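Recording two-arm packing episodes for the Dravow method

This page explains how we record training episodes for a task with two arms: small household items are put from the table into a clear plastic container. It is written for people who want to repeat our result on their own arms. You need a working teleoperation setup before you begin. If you do not have it yet, read first the page "Teleoperation basics".

Step 1. Choose the objects

Take objects with different shapes: a small jar, a flat carton, a bottle, a tube. In January we trained only with cartons, and the policy closed the fingers too low on anything with a round lid. After we mixed the shapes, this error became rare. Shiny lids are welcome in the set. They are difficult for the wrist camera, and the policy should see them during training and not for the first time in the test.

Put the container where both arms can reach it. Leave enough space between two objects for one open finger.

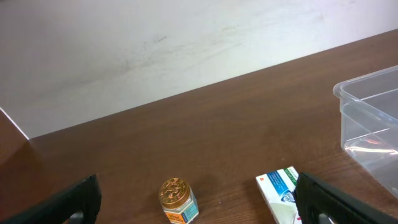

Wrist view with the gripper open. Jar and carton near the fingers, container to the right.

Step 2. Check the wrist cameras

Open the preview of each wrist camera and move the arm slowly over the table. Both fingertips must stay visible when the gripper is fully open. If you lose one tip, turn the camera mount by a small angle and tighten the screw again. Do this before you calibrate, or you will calibrate two times.

Transparent plastic gives strong reflections. Do not try to remove all of them. Only move the lamp if the rim of the container disappears completely from the preview.

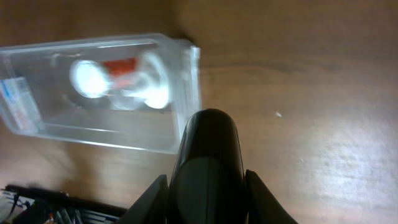 This page was last changed on Mar 13, 2026 by Sem De Smet

Step 3. Record the episodes

We record 50 episodes for each set of objects. In 40 of them the start positions are free, and the operator chooses them. The rest begin from positions printed by the script, so that different labs can compare their numbers. Start the recorder with both grippers open:

dravow record --arms 2 --views head,wrist_left,wrist_right

Wait until the three views show the same time stamp, then begin to move. Use one arm for each grasp and keep the other arm away from the container. Our colleagues in Skeltby tried to move both arms at once. Their episodes were shorter, but the policy learned to hesitate above the rim. 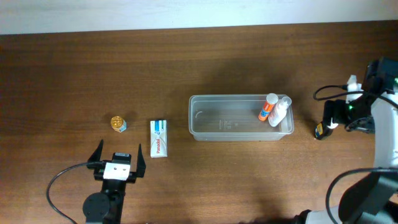
Head view of the work area, with both arms and a partly filled container.

Step 4. Sort the episodes

Watch every episode one time at double speed. Delete it if the operator needed more than 3 attempts for one object. Keep it if an object only slipped and was taken again, for these corrections are useful to the policy.
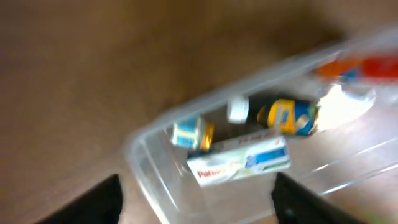 Blurred frames are a separate question. Our first filter removed every frame with motion blur, and the success rate on the Mabula test set went down. We think the policy needs these frames to learn the fast part of the movement, when the arm travels between table and container. The filter is now off by default. If you still want to use it, set blur_filter to "soft" in the config file and report this together with your results.

When the sorting is finished, run the export script and check that all three views have the same number of frames. Training is described on the next page, "Training with Murkska".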